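Formations > Maintenance des cellules > Module 8 > Gant de saisie et cube de repérage
Dernière mise à jour : août

Module 8. Mise en place et entretien d'un poste de saisie par gant

Notes de cours, à lire avant la séance pratique. Elles supposent acquis le module sur l'étalonnage des caméras fixes.

8.1 Ce que la notice promet

La notice du poste Conuro tient en quelques pages et laisse entendre qu'un opérateur seul installe tout pendant que le café passe. Je n'ai jamais vu cela. Comptez 40 minutes pour une première installation en intérieur, davantage dehors, et méfiez-vous de quiconque annonce moins sans montrer son relevé d'erreur.

Le principe est simple. L'opérateur porte un gant surmonté d'un cube à marqueurs. Une caméra fixe retrouve les marqueurs, en déduit la position et l'orientation de la main, et ces valeurs servent ensuite à commander le bras de la cellule ou à lui constituer des trajectoires de référence. Tout repose donc sur une hypothèse : le cube est solidaire de la main. C'est cette hypothèse qui lâche en premier, et le logiciel ne la vérifie pas.

8.2 Le cube

Chaque face porte un motif différent, ce qui permet au logiciel de savoir laquelle il regarde. En théorie une seule face visible suffit. En pratique, une face seule, vue presque de front, donne une orientation qui bascule d'une image à l'autre, et le filtre de lissage masque le défaut au lieu de le corriger. Travaillez avec deux faces visibles au moins dans les poses qui comptent.

Avant chaque session :
- tenir le cube entre deux doigts et chercher du jeu dans la tige ;
- passer l'ongle sur les bords des étiquettes, un coin décollé fausse la détection bien avant de se voir à l'œil ;
- contrôler que la bordure blanche autour de chaque motif est propre ;
- ne jamais réimprimer une face isolée. On remplace le jeu entier et on refait l'étalonnage.

Le kit Mbeki propose un cube plus petit, présenté comme équivalent. Il est plus léger, je l'accorde. À distance de caméra égale, il offre aussi moins de pixels par motif, et je n'ai pas encore vu de mesure comparative qui me convainque de l'adopter.

8.3 Le gant et son câble

Le gant doit être serré sans couper la circulation. S'il tourne sur la main, le cube tourne avec lui et toute la session est à jeter. Faites fermer le poing 3 fois à l'opérateur, puis comparez la position du cube avant et après, main posée sur un repère fixe.

Le câble est le deuxième point faible. On le fait remonter le long du bras avec une boucle de mou au coude, puis descendre du côté opposé à la caméra quand c'est possible. Trop court, il tire sur le gant dès que le bras se tend. Trop long, il passe devant les marqueurs ou accroche le bord de la table. Le contrôle se fait bras levé, coude plié, puis bras tendu, en regardant le connecteur et le cube à chaque position.

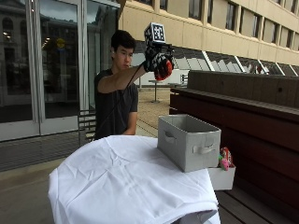
Fig. 1. Main gantée levée au-dessus de l'épaule, cube à marqueurs dégagé. Noter le trajet du câble sur le bras et la poitrine.

Regardez surtout l'arrière-plan. Une façade vitrée pleine de reflets d'un côté, des rangées de fenêtres et de panneaux inclinés de l'autre : autant de contrastes rectangulaires parmi lesquels le détecteur doit trouver ses carrés noirs et blancs. Le motif à petits carreaux du gant lui-même mérite un essai à part, paramètres de détection notés, avant de conclure qu'il ne gêne pas.

8.4 La table et les objets

La nappe blanche est recommandée par la notice parce qu'elle uniformise le fond. Soit. Elle fait aussi des plis, les plis font des ombres, et un bac gris clair posé dessus se détache moins bien qu'on ne l'espère. Tendez-la sous le plateau avec des pinces. Les objets à saisir, peluches comprises, restent à portée de main sans que l'opérateur ait à se pencher, sinon l'épaule passe devant le cube.

Une peluche se déforme quand on la serre. La trajectoire du gant peut donc être bonne et la saisie rejouée par le bras échouer quand même. Avant d'accuser l'étalonnage, recommencez avec un objet rigide.

8.5 Étalonnage et relevé

1. Fixer la caméra et ne plus y toucher.
2. Verrouiller l'exposition et la mise au point.
3. Relever 13 poses réparties dans tout le volume de travail, y compris les coins et la position haute.
4. Noter l'erreur de chaque pose. La moyenne affichée par le logiciel ne suffit pas.
5. Refaire la première pose à la fin. Si elle a bougé, chercher d'abord du côté du gant.

Au site de Lendcombe, les relevés étaient excellents le matin et médiocres après le déjeuner. On a incriminé la caméra, changé la caméra, et retrouvé le même écart. L'exposition était restée en automatique. À Clulumgate, même symptôme, cause différente : une vis de tige desserrée.

8.6 Pannes courantes

Cube perdu par intermittence : reflet sur une face, câble devant le motif, ou main trop haute dans le champ.
Orientation qui saute : une seule face visible, ou étiquette décollée.
Dérive lente : gant qui glisse. Resserrer et reprendre depuis la première pose.
Signal du gant absent, cube bien suivi : connecteur, puis câble, puis gant, dans cet ordre.

Pour la séance pratique, apporter le relevé vierge de l'annexe et relire le 8.5. Les relevés sans erreur par pose ne seront pas corrigés.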